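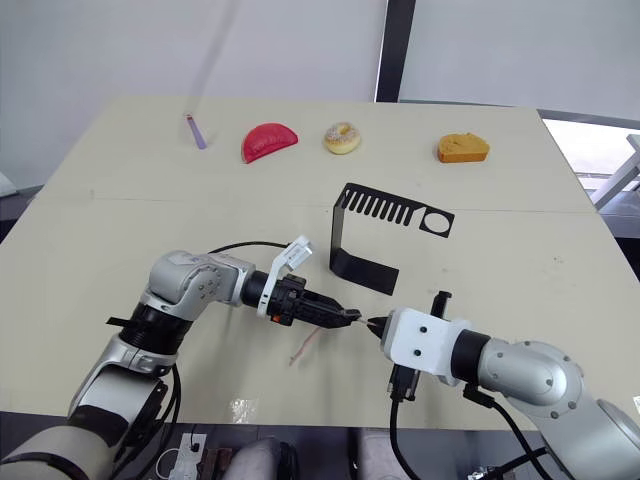 Learning the hill tune, bar by bar

I have finally started the big fiddle tune! If you've been reading for a while you know I've been threatening to do this since May, when I heard Gavin Galbraith play "The Road to Gimorach" at the end of a long night in Urquhart, with half the room already putting their coats on. They took them off again. I went home humming the second part and got it wrong, and I've been getting it wrong in new ways ever since.

For anyone who doesn't play, it's a slow air that turns into a strathspey and then, with no warning at all, into a reel. The air is 6 lines on the page and looks like nothing. I printed it out, played it through once and thought, well, that's fine, I'll have this by supper. Reader, I did not have it by supper. The notes are easy and the bowing is a monster. There's one place where you have to carry a single bow across four long notes and still have enough left to lean on the last one, and I kept arriving there with about as much bow as a toothpick.

What helped was slowing way down. I set the metronome to 79, which is where Gavin plays it (I clapped along to my recording to find out), and then I turned it off and went at half that, just listening. It's amazing what you hear when you're not scrambling! There's a little dip before the high note that I'd been stomping right over. 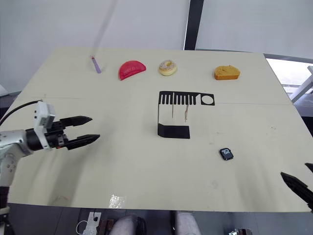

Memorizing is the part I love and dread. I've never been able to learn a tune straight through from front to back, and I've stopped trying. I cut it into phrases, and I think of the phrases as things set out in a row with space between them, the way the objects are lined up along the far edge of that table, so each one has its own spot and I can go to it without passing through all the others first. Then I play them out of order. Third phrase, first phrase, last phrase, third phrase again. It sounds terrible and my dog leaves the room, but after a few evenings I can start anywhere, and if I get lost in the middle of a session I can pick it up again at the next phrase and look like I meant it.

The strathspey is another story. It has those snappy short-long rhythms that I can sing perfectly and can't play at all. I spent one whole evening on two bars, saying the rhythm out loud (I use "Skeritz, Skeritz", the name of the tune that comes after it in my book, and it fits so well that I may never be able to hear it as a real word again). By the time I quit, my right wrist had loosened up and the snap was there - small, but there. I did a lap of the kitchen.

I also changed my strings halfway through this, which was poor timing. New strings go flat every time you look away, so I'd play a line, tune, play a line, tune. They're settled now and the low end is so much warmer. The G string growls in the first part and I keep going back just to hear it.

My plan from now on is to stay with the air and the strathspey until they feel comfortable in the same sitting, and only then open the page with the reel. I did peek. It goes up to places on the E string where I don't usually spend time, and there's a run in the second half that I'm pretending I didn't see.
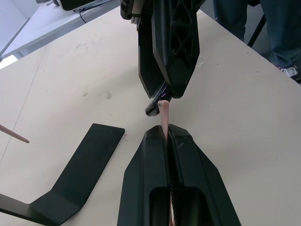
Should you learn a tune like this from the page or by ear?

By ear first, if you have any recording at all, and then use the page to settle arguments. I did it backward and had to unlearn a bunch of stiff, even notes that the paper had talked me into. Even one good listen before you pick up the fiddle makes a difference, and if you can sing it badly in the car, you're already most of the way in.

If you have a favorite version of this one, please tell me in the comments, especially if it's an old one or somebody's uncle on a cassette. I'm trying the whole air for other people next time we meet up, with the sheet music left in the case, and I've asked for the chair nearest the door.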